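**Two birth years for the same county judge. Which one do I use?**

Posted by Nabila Kusuma, Apr 18, 2023

I am writing a short biography of a great-great-uncle who was a lawyer and later a county judge in Udville. It is for our family reunion booklet. He served one term in the state legislature and then went back to his law practice in Vindstead until he died.

The 1880 census gives his age as 22, so he would have been born in 1857 or 1858. His gravestone says 1855. A county history printed while he was alive also says 1855, and it has a full page on him with his parents, his schooling and the names of his law partners. I have not found a birth record. The courthouse there burned in December 1871 and the church books only start after that.

He signed an affidavit for his mother's pension claim, and I have ordered the file but it has not come. Do I go with the stone and the book, or the census? The booklet has to be at the printer soon and I have 70 words for him.

**Helmut Böttcher**

Go with 1855 for now, but don't treat the stone and the book as two separate sources. County histories of that time were mostly sold by subscription. The man usually filled out a form or talked to an agent, and his family took the stone date from what he always told them. So both may come from the same person. That still counts for something, as he had probably heard it from his parents.

Ages in the 1880 census are weak evidence. Anyone in the house could answer, and sometimes a neighbor did. Look at 1860 and 1870 before you decide. A child listed as 5 in 1860 is hard to confuse with a child of 2. If he is 4 or 5 there, you can stop worrying about 1880. The 1900 census also asked for month and year of birth, and if he lived that long you should have it on one page.

Check the bar admission too. Many courts wanted a man to be 21, and the clerk sometimes wrote down his age. I have been through 139 of these for my own county and found an age in 47 of them, so it is worth an hour. 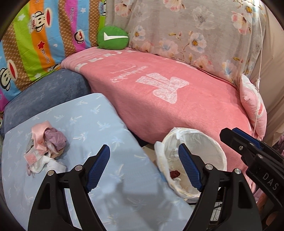
*Layered fabrics on a bed or sofa, with black grippers and blue pads*

In the booklet I would write "born 1855 (gravestone; the 1880 census suggests 1857 or 1858)". That uses up a few of your 70 words, but the next person will know what you saw. Put the full citations in a note at the back if the printer gives you room.

One more thing. Legislators often had a short sketch in the session handbook, with age and birthplace. The state library should have the volume for his term. Ask for the page by mail — they may only want the name and the year.

**Karaki525**

Stone is always right. Somebody paid for it.

**Nabila Kusuma**

Thank you both. I found 1860 last night. He is listed as 5, with an older sister I did not have. I will use 1855 with the note and add the pension file later if it says anything different. Still looking for the bar admission.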